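Section 9. Registering a Cruise Call with the Port of Lerance

This section explains how a ship agent registers a cruise call in the Riltier system and gets a berth confirmation. Please read it fully before you enter the first call of the season. The rules for emissions and passenger limits are new from June, so old call records must not be copied.

Before you start, have these papers ready:
The fuel delivery note for the last bunkering
The passenger list total, without crew
The waste declaration of the ship
Your agent number, given by the harbor office

9.1 Entering the call

1. Sign in to Riltier with your agent number and open the page Calls.
2. Press New Call and choose the port. For ships which stay at anchor, choose Lerance Outer. For ships which come to the quay, choose Hinness Quay.
3. Enter the time of arrival and the time of departure. Use local time, in the 24-hour form.
4. Enter the number of passengers. If the number is above 3000, the system opens a second form named Landing Plan. You must fill it before you can continue.
5. Attach the fuel delivery note. The file must be readable and must show the sulfur content.
6. Press Check. Fields with a mistake become red. Correct them and press Check again.
7. Press Send. Write down the call number which appears at the top.

Note: The draft is kept for 9 hours. After this time it is deleted and you must enter all the data again.

Caution: Do not send the same call two times. A double call blocks the berth for other ships and the harbor office will charge a handling fee of 200 to the agent.

9.2 The Landing Plan

1. Divide the passengers into groups. One group can have 700 persons at most.
2. Give each group a landing time. Between two groups there must be at least half an hour.
3. For each group, choose the landing place: Hinness Quay or the Bañuelos steps. The Bañuelos steps are closed for tenders after 6 p.m.
4. Enter the name and the phone number of the person on board who is responsible for the tenders.
5. Press Save Plan. You return to the call page.

Note: If coaches will wait for the passengers, mark the box Coaches. The town needs this to keep the lower road free.

9.3 Changing or canceling a call

1. Open the call by its number and press Change.
2. Enter the new data and choose a reason from the list.
3. Press Send. The status goes back to Waiting until the office has looked at it.

Caution: A change of the ship is not possible. If the company sends another ship, cancel the call and enter a new one with the papers of the new ship.
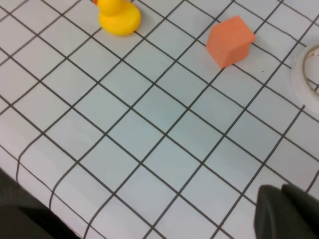 Can I register a call if the fuel delivery note has not arrived yet?

You can enter the call and keep it as a draft, but the Send button stays gray until the note is attached. If the draft time is too short for you, write to the harbor office and ask for a longer one.

9.4 Contact

Questions about berths and about the Landing Plan go to Neville Blackburn at the harbor office. Please always give the call number in the subject of the message. For problems with signing in, use the link Help on the first page of Riltier.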